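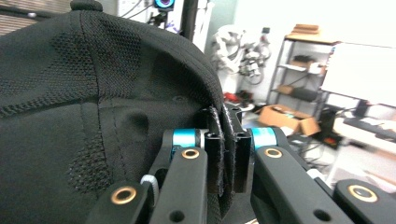
Ollari began as a repair bench, and we still think of ourselves as the people you ring when something with fingers has stopped behaving. Ilídio Veloso had spent years mending packing machines before he took on his first gripper, and he has never quite got over how much trouble a soft thing can cause a hard one. Take a baseball cap, with its stiff brim pinched between two black pads and the cloth of the crown pulled into creases. A good deal of what we know came from caps very like it.

Our worst week came in January, on a job for Chege. One of our grippers had passed 200 picks on the bench without a murmur, and on the Wednesday, at pick 46 of a fresh run, a finger stuck shut with a colleague's glove caught in it. She was unhurt, we are very glad to say, but it took four of us to find the worn bushing behind it, and we had missed it at two inspections (we still wince a bit). We wrote to Chege that same evening and told them all of it.

These days there are eight of us, and every gripper we send out, from the little Ukus to the big Penent, has its bushings checked by two people and a release you can work with one hand. If one of ours ever sticks on you, do please stop the machine and telephone us. Ilídio usually picks up, and he does like to chat.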